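Smartwatch heart rate is way off when I ride my bike. Is the sensor bad?

posted in Wearables and Health Gadgets
2025-01-08

gridley_rides
I've had a Drumik fitness watch since August and I mostly like it, but the heart rate on bike rides is driving me up the wall. Sitting on the couch it reads in the low sixties, which matches what I get when I put two fingers on my neck and watch the kitchen clock. Walking the dog, fine. Then I get on the bike and for the first mile or two it acts like I'm asleep. I'll be standing on the pedals going up the hill by the water tower, breathing like a steam engine, and it tells me I'm at 84. Then halfway down the other side, when I'm coasting, it suddenly jumps to 170 and stays there until I stop at a light.

Stuff I already tried: restarted it, updated it, cleaned the back with a damp cloth, switched wrists (a little better on the left, maybe?). My sister-in-law says the cheap ones are all like this and I should send it back. I'm past the return window though, so I'd have to go through the warranty, and I don't want to mail it off for weeks if they're just going to tell me nothing is wrong.

Is there a real way to tell if the sensor is bad or if this is just how wrist watches are? I'm not training for anything. I just like seeing the numbers, and my doctor said to keep an eye on how hard I push on hills.

ritano_flats
I went through the same thing with a different watch, so let me save you the warranty call, at least for now. It sounds to me like the sensor is fine and the bike is the problem.

Those green lights on the back shine into your skin and the watch looks at how much comes back. Every time your heart beats, a bit more blood goes through and the light changes a tiny amount. That works great on the couch. On a bike you've got three things messing with it. Your hands are gripping the bars, so the muscles and tendons in your wrist are tight and bent back. The road is shaking the watch. And in cold weather your body pulls blood away from the skin, so there's less for the light to see in the first place. January is about the worst month to judge one of these by!

First thing I'd do is move it. Most people wear it right on the wrist bone, like a regular watch. Slide it up toward your elbow, two finger widths or so past the bone, and snug the band one notch tighter than you'd want for all day wear. You should not have a deep red groove afterward, but it also shouldn't slide when you shake your arm. Loosen it when you're done.
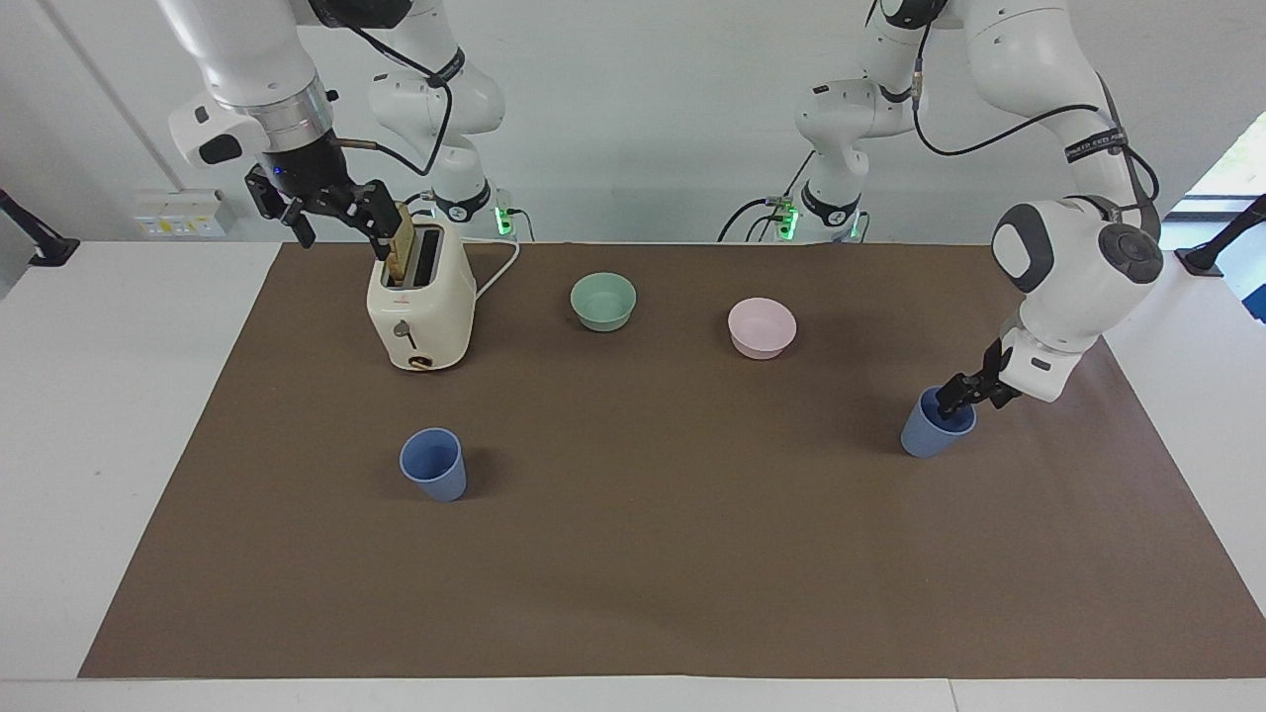 Second, warm up indoors before you go. I do 8 minutes of stairs and marching around the house like a weirdo, then put my jacket on with the sleeve over the watch. The sleeve helps twice — it keeps the skin warm and it keeps sunlight from leaking in under the edge. When I skip this the first couple of miles of my ride are garbage, same as yours.

Third, check the activity setting. If you let the watch guess what you're doing, it may think you're sitting in a car, and some of them only take a reading every so often when they think you're resting. Start the ride by hand, pick cycling, and wait until a number shows up before you roll. On mine that made the biggest difference of anything, and it took me more than 2 months to figure it out because I never opened that menu.

As for testing it, do a ride with the watch and then stop somewhere safe right after a hill and count your pulse at your neck for 15 seconds and multiply by four. Do it right away, your heart slows down fast once you stop. If the watch is close when you're standing still but crazy when you're moving, that's grip and bumps. If it's way off even when you're standing still with the band snug and your arm warm, then yeah, I'd call them.

One more thing, and I'm not trying to scare you. If your doctor wants you watching your effort on hills, tell them what you're using. Mine told me to go by whether I could still say a full sentence out loud, and to slow down if I couldn't, whatever the watch said.

drumfan8
mine does this too. i just ignore it

abubakar_on_wheels
Agree with nearly all of the long answer above. I'd only add that if you want numbers you can trust on a bike, get a chest strap. It picks up the electrical signal from your heart, so your hands can do whatever they like. Look through the settings on your watch and see if there's a spot to pair an outside sensor. Not every model has it, so check before you spend money. If yours doesn't, a lot of straps will talk to a phone in your pocket.

Wet the pads on the strap before you put it on. Plain tap water is fine. Mine read all over the place for the first week and I almost sent it back, and the whole trouble was that I was putting it on dry.

There are also armbands that use the same kind of light as the watch but sit up on the forearm or the upper arm, where things don't flex as much. My wife can't stand a chest strap and she gets along great with one of those. It lags a little when she sprints.

gridley_rides
Thank you both! Moved it up my arm and started the ride by hand this afternoon, and it read 141 at the top of the water tower hill. Neck count was 144. It still went goofy on the brick street by the post office, but I can live with that. Going to look for the pairing menu tonight.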